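Muthoni Obura had sat through enough sales calls to know when the nice part was over. Gertraud Plattner, from Drurex, had stopped saying "partner" and started saying "seats."

"So it's 463 a month," Muthoni said. "For two seats."

"For two seats and the Grutgate planner. It learns your sorting job in simulation, and then you load it onto the real arm."

"Whose real arm?"

"Yours. Once you buy one."

Muthoni wrote that down. Her shop packed wooden toys, fifteen orders on a good day, and her last machine from a brochure was still under a tarp by the loading door. She'd signed for that one in February, after a demo a lot like this.

"Show me the blocks again," she said.

Gertraud shared her screen.

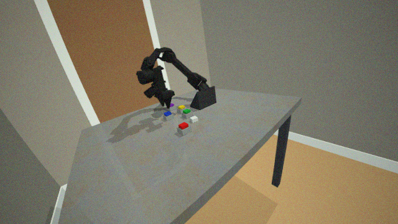
*Grutgate planner, block task. The gripper above the purple block.*

"It's very small, that purple one," Muthoni said.

"Small parts are where we do best."

"And some of the others are sitting up on gray ones. Does it know that?"

"It knows where everything is."

"Because you told it."

Gertraud took a drink of something. "In simulation, yes, the positions are given. On site you'd add the camera package."

"Which costs?"

"I can send you a sheet."

Muthoni looked at the clean table and the bare gray wall. Her own bench had glue on it, and the light changed every time a truck pulled up outside.

"Can it do this with sawdust?"

"I'd have to ask the team at Gernumow."

"Ask them," Muthoni said. "I'll hold."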